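모저하우스 공용주방 2월 정기 입주자 회의록

일시: 2월 화요일 저녁 8시
장소: 1층 공용주방 옆 휴게실
진행: 줄레이카 파이바 (Zuleica Paiva)
기록: 헤라르도 바녜스 (Gerardo Bañez)
참석: 의결 정족수 충족. 늦게 온 사람은 과자가 나온 뒤에 왔으므로 참석으로 인정함.

1. 지난 회의록 승인

지난달 회의록에 "냉장고 문제는 원만히 해결되었다"고 적은 부분에 이의가 제기됨. 3층 입주자 측에서 원만하지도 않았고 해결되지도 않았다고 주장하여 "냉장고 문제를 논의하였다"로 수정한 뒤 승인. 기록자는 앞으로 형용사를 아껴 쓰기로 함.

2. 공용주방 회비 결산

지난달 이월금과 이번 달 수입을 합한 잔액은 426유로. 행주, 수세미, 배수구 거름망 구입비를 뺀 금액임. 영수증 한 장이 젖어서 글자를 읽을 수 없었으나 수세미 값이라는 데 다들 동의함. 수세미가 그렇게 비싼지에 대해서는 의견이 갈림.

커피값 공동 부담 건은 또 나왔음. 차만 마시는 입주자들은 반대, 커피 마시는 입주자들은 "차 마실 때 우리 설탕을 쓰지 않느냐"고 반박. 설탕이 누구 것인지부터 확인하기로 하고 다음 달로 넘김. 이 안건은 작년 가을부터 다음 달로 넘어가는 중임.

3. 설거지와 식기 건조대

접시를 건조대에 며칠씩 두는 문제. 줄레이카 씨가 건조대는 찬장이 아니라고 말했고, 이에 대해 찬장이 꽉 찼으니 결국 찬장인 셈이라는 답변이 있었음. 표결 결과 다음과 같이 정함.

- 저녁에 씻은 그릇은 다음 날 정오까지 치운다.
- 정오가 지난 그릇은 먼저 본 사람이 찬장에 넣는다. 넣으면서 한숨 쉬는 것은 허용한다.
- 개인 접시는 바닥 면에 방 번호를 붙인다. 앞면에 붙였던 사람은 떼어 주기 바람.

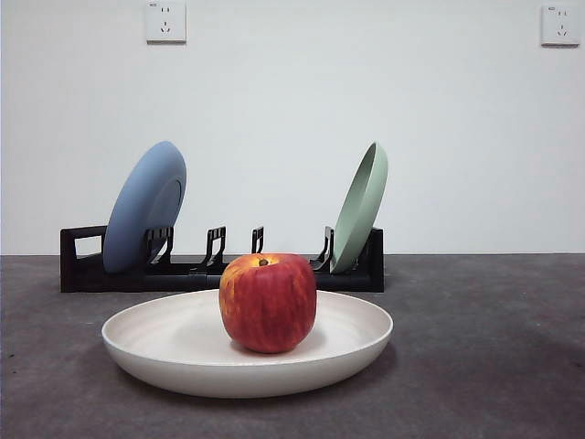
건조대에 남의 접시가 오래 있으면 버려도 되나요?

버리면 안 되고 찬장 맨 아래 칸으로 옮겨 두면 됩니다. 한 달이 지나도 찾는 사람이 없으면 공용 접시로 돌립니다.

위 문답은 게시판에도 붙이기로 함. 글씨는 헤라르도가 쓰지 않기로 함(지난번 안내문의 "금연"을 "금요일"로 읽은 사람이 나왔음).

4. 과일 공동구매

페드소프 농장 직거래 건. 사과 100개들이 한 상자를 시키면 배송비가 없고, 그보다 적게 시키면 배송비 33유로가 붙음. 배송비를 내느니 사과를 먹겠다는 쪽이 다수였으나, 지난번에 다들 그렇게 말해 놓고 마지막 주에는 사과 파이와 사과 조림과 이름을 붙이기 어려운 사과 수프가 차례로 나왔던 점이 상기됨.

농장에서 보낸 품종표를 돌려 봄. 시브스카는 달고 금방 푸석해지며, 피코는 시고 오래간다고 함. 발음하기 쉽다는 이유로 피코를 지지한 사람이 있었는데 막상 오래간다는 설명을 듣고는 다른 사람들도 따라감. 피코로 한 상자 주문 가결. 반대표를 던진 입주자는 본인이 배를 좋아한다는 사실을 회의록에 남겨 달라고 하였음. 남김.

보관 장소는 지하 창고 안쪽 선반. 자전거 바퀴와 같이 두지 말 것. 무른 것은 발견한 사람이 골라내고, 골라낸 것을 남의 방문 앞에 두지 말 것.

5. 소음

밤 10시 이후 믹서 사용 금지 재확인. 손으로 하는 절구질도 소음에 들어가느냐는 질문이 있었고, 절구질을 한 당사자가 질문한 것으로 보임. 들어간다고 결정함.

세탁기 탈수 소리는 건물 관리회사에 다시 문의하기로 함. 저번 문의에 대한 회신은 "세탁기는 원래 소리가 납니다"였음. 줄레이카 씨가 조금 더 긴 편지를 쓰겠다고 함.
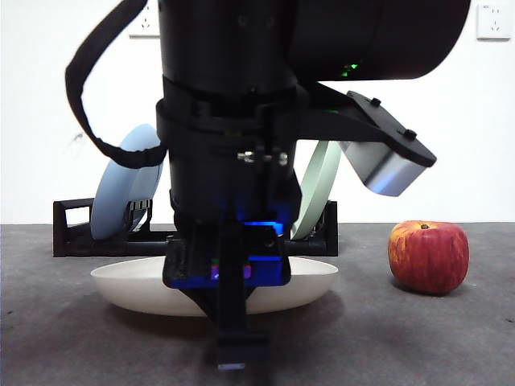

기타 안건

휴게실 의자 다리에 펠트를 붙이자는 제안은 이견 없이 통과. 이날 유일한 만장일치였기에 박수가 나왔고, 아래층에서 천장을 두드림.

창가 바질 화분은 겨울을 나지 못한 것으로 판정함. 물을 너무 많이 주었다는 의견과 너무 적게 주었다는 의견이 같은 사람에게서 나왔음. 봄에 새로 심되 물 주는 사람을 한 명만 두기로 함. 자원자가 없어 헤라르도로 정함. 헤라르도는 당시 기록을 하느라 손을 내저을 수 없었음.

공용 칼이 잘 안 든다는 불만이 있어 숫돌을 사기로 함. 칼을 갈 줄 안다고 손을 든 사람이 두 명이었는데 방법이 서로 달라 한참 이야기가 길어졌고, 진행자가 중단시킴. 일단 한 자루씩 갈아 보고 비교함.

현관 우편함 열쇠를 잃어버린 입주자는 회비가 아니라 본인 돈으로 복사할 것. 같은 입주자가 작년에도 잃어버렸다는 발언은 사실이나 불필요하므로 삭제 요청이 있었음. 요청이 있었다는 점만 기록함.

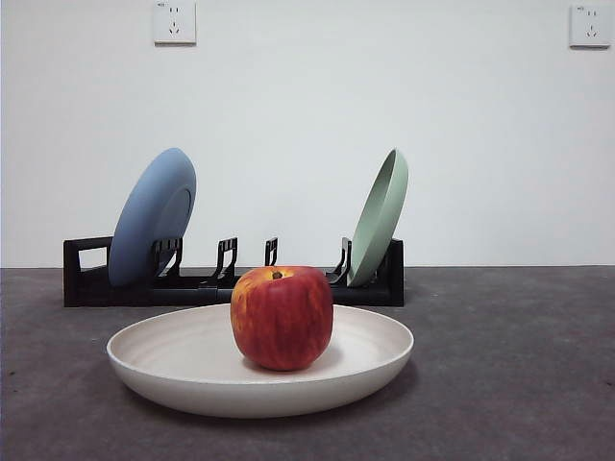
결정 사항 및 담당

- 사과 주문: 줄레이카. 이번 주 안에 농장에 연락.
- 설탕 소유권 확인: 커피 쪽 한 명, 차 쪽 한 명. 각자 조사하지 말고 같이 할 것.
- 의자용 펠트, 숫돌 구입: 회비에서 지출. 영수증은 마른 상태로 제출.
- 세탁기 건 편지: 줄레이카.
- 바질: 헤라르도.

다음 회의는 다음 달 같은 요일 같은 시간. 과자는 4층에서 준비함. 지난번 4층이 준비한 쌀과자에 대해서는 논의하지 않기로 합의하였음.

밤 9시 반 폐회. 의자를 제자리에 넣고 간 사람은 줄레이카 씨와 기록자뿐이었음.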